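# Steamed buns at home: your questions

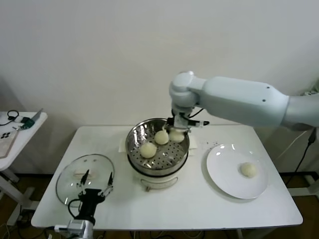
**Berum Lau**
*Recipe writer, the Baldale Kitchen pages*
Updated May 26, 2023

Hello, and thank you for all the bun letters! I've gathered the ones that come up most often, so do have a read before you write in (though I do love hearing from you).

**How many buns can I steam at once?**
Fewer than you'd like, I'm afraid. They swell as they cook, so leave a good two fingers between them. In a small round basket I stop at four and do a second batch - the first lot never lasts long in our house anyway.

**How long do they need?**
Plain ones take 10 minutes once the steam is really going. Filled ones want a little longer.

**Where should I put the lid when I take it off?**
Tip it away from you, let the drips fall back in, and lay it flat on the table beside the steamer, well clear of your elbow. A glass one gets very hot, so please use a cloth.

**Do I need to line the basket?**
I like a square of baking paper under each bun, with a few snips in it for the steam to come through.

**Should I serve them from the steamer?**
You can, but I move them one by one to a wide plate. Leave the rest in the basket and they stay soft for seconds.

**Can I freeze them?**
Yes, once they're quite cold. Steam them straight from the freezer.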